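Subject: Re: [lornberg-swap] February swap, tables and the junk question
From: Yolanda Echevarría
To: lornberg-swap list

Typing this between two calls so forgive the mess. Answers to the stuff that piled up since last night, in no order.

> On the tables. I counted what we have in the closet at Provton Hall
> and it comes to 56, but that includes the wobbly ones. If we put one
> household per table we run out before lunch. Last time people were
> doubling up by ten and there were words over by the coats.
> Also can somebody decide what happens to leftovers? I drove three
> carloads to the Palacios Street drop-off last year and they turned
> one of them away.
> Also also, is the flyer going out or not. My neighbor had no idea
> there even was a swap.

OK. Tables first. 56 is fine if the small stuff shares. Clothes and kitchen get a full table. Everything that fits in one box goes half and half, two households, put a strip of tape down the middle and be nice about it. I'll bring tape. Wobbly ones go against the wall for books, books don't care.

Doors at 8 for setup, 9:30 for everybody else. Please no early birds. I mean it this time, I had a man in the parking lot at 7 asking for lamps.

Small stuff. Same as always, a box and something to put under it so things don't skate off the table. Doesn't need to match. No prices, no "make an offer", it's a swap. If you have chargers or power banks, charge them before you come and leave a note on with the date you last used it. We had a whole pile last year and no way to tell which ones held a charge, and half went home with people who then wrote to me. Toys clean please. Keys and locks only if they go together, otherwise it's just metal.
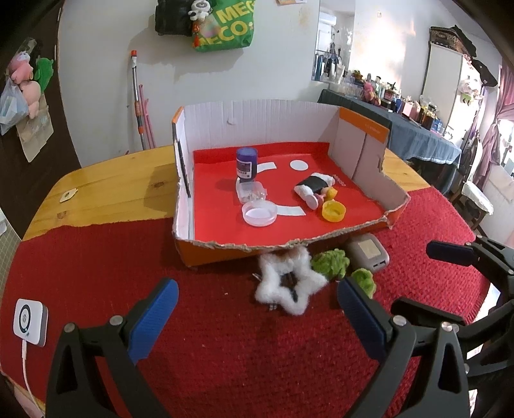

Plornar wrote back to me off list that a half table is too small for anyone bringing baby things, and could there be one long row for that near the door so strollers don't have to go all the way through. Yes. Good. Row by the door is baby things, first come. If it fills up, spill into clothes.

Leftovers. I called the drop-off. They stopped taking bedding and anything with a cord, that's why the carload got bounced. So this year whatever you brought and didn't swap goes home with you. I know. I know people leave it anyway. There will be one table marked LAST CHANCE from 1 to 2 and what's on it at 2 gets boxed by whoever is still in the room, and then I need two cars, not mine, mine is in the shop til the end of the month. Reply to me directly if you have a hatchback.

Flyer. Printed. 1000 of them, sitting in my hallway. We did 4000 the year before and I was still using the backs for grocery lists in the fall, so no, we are not doing that again. Take a stack if you pass by, they're on the porch under the bench in a plastic tub. Lid sticks. The library took some already and the laundromat on Palacios said they'd tape one in the window. Skip the bus shelter, we got a phone call.

There is a typo on the flyer, it says "swap and shop", there is no shop. If anyone asks, no shop.

Other things:

Coffee. The hall urn leaks at the tap. Bring a thermos or go across the street. If somebody has an urn that works I will love you forever.

Hall key. I have one, the office has one. If I'm late it's the side door, ring twice, the bell is slow.

Heat. They turn it on at 7 and it takes ages. Wear a sweater for setup.

Furniture. Still no. Photos of furniture on the corkboard are fine, with a phone number you acutally answer.

Kids' corner. Need 3 people for an hour each, 10, 11 and noon. It's crayons and keeping the door shut, thats the whole job. I have a maybe for 11.

The person asking about plants, yes, in pots, with a tray under. The floor got redone.

What did I miss. Oh, the piano. It stays where it is, please don't put boxes on it, they sent us a letter.

Call's starting. Hatchbacks, write me.

Yolanda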